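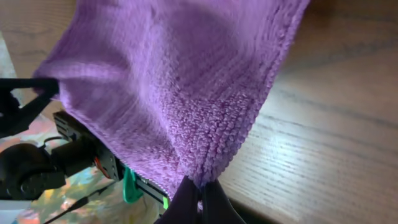

Purple one by the corner, seen from the wrist cam.

OK quick one, I have to be out the door in 9 minutes. Gripper week. Swapped the fingers again, Osik ones off, Stekport ones on, same cloths, same table. Imogen Sugden asked in the comments which set I'd keep for laundry-type stuff so this is mostly for her.

Short version: Stekport for picking up, Osik for letting go. Annoying.

The Osik fingers are stiffer and the tips meet nicely, but on anything with a bit of loop to it they'd grab two layers when I wanted one. 61 grabs out of 745 last month were doubles (yes I logged them all, yes it was boring). Stekport so far, 52 tries, no doubles. Small number, I know. Drops are worse tho. It hangs on to the fabric a beat too long and drags the corner with it, so your nice square fold goes skewed.
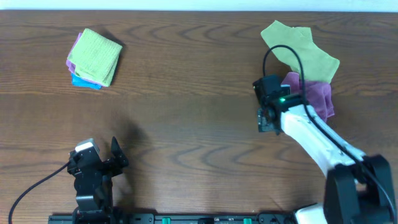
Folding order matters more than I thought. Flat cloth first, then the bunched ones, and leave yourself room in the middle to work. I keep starting too close to the far edge and then the arm is at full stretch and gets wobbly. Also the cable on the wrist needs a proper clip, zip tie is on the list, has been on the list since December.

Controller wise I'm still on the Bainbridge board. Tried the Cudis one for an evening. Nicer menus, but the close command felt laggy and I couldnt find where to set the force limit. Might be me. Went back.

Wrist cams vs the overhead: for edges I want the wrist every time. Overhead is fine for "where is the pile" and thats about it. Wrist view goes soft up close by the fingers, need to play with focus.

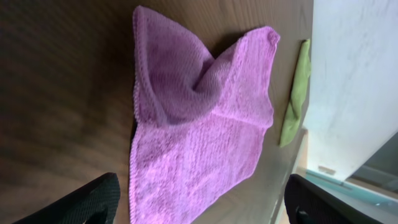
Pink knit, pinched up near the top. Green one off to the right.

Next up is softer pads on the Osik set, if the glue ever cures. Imogen, if you've got a force setting that works on terry please post it, I'm guessing at mine. Gotta run.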